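Neelam Chaudhary opened the Rennie Guest House in December, with 113 towels, two dryers and no idea what the laundry would cost her. She had worked in hotels before, mostly on the front desk, and the linen had always been somebody else's job.

"I budgeted for breakfast down to the last egg," she says. "I put down one line for washing and it was wrong by the second week."

The house sits at the top end of Laltlow, a short walk from the station. It was a dentist's surgery until Niall Semple bought the building and leased it to her. The old X-ray room is now the linen room. It stays cool, and the door is wide enough for a trolley.

Her first bill from the commercial laundry came to $900. She paid it, then rang Lorna Pollock, who ran housekeeping at a motel down the coast for most of her working life. Pollock came up for a weekend and stayed for nine days.

"She went through the cupboards and threw out half my fitted sheets," Chaudhary says. "She said the elastic was gone and I'd be fighting them every morning. She was right about that. I still miss the blue ones."
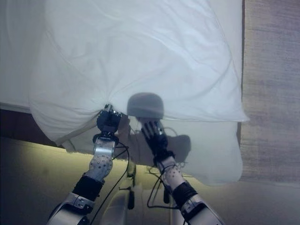 Does she send anything out to be washed now? Only the doonas and the heavy curtains, which go to a laundry in the next town, and everything else is done in the house.

The change took a while to settle. Pollock wanted the sheets off the line slightly damp and folded straight away, and Chaudhary's part-time cleaner, Fraser Chisholm, preferred to dry them fully and iron the top third. They tried it both ways. Chisholm's method won for the front rooms - those guests pay more and the beds face the door.

"Fraser and Lorna still don't agree," Chaudhary says. "They're polite about it."

Colour has gone from the rooms almost entirely. White can be soaked, and a stained pillowcase can be swapped for any other. She buys cotton with a bit of polyester in it, though she would rather have linen, and replaces the worst of it each September.

She is looking at a third dryer next. The wiring will need to be done first, and Semple is getting a quote.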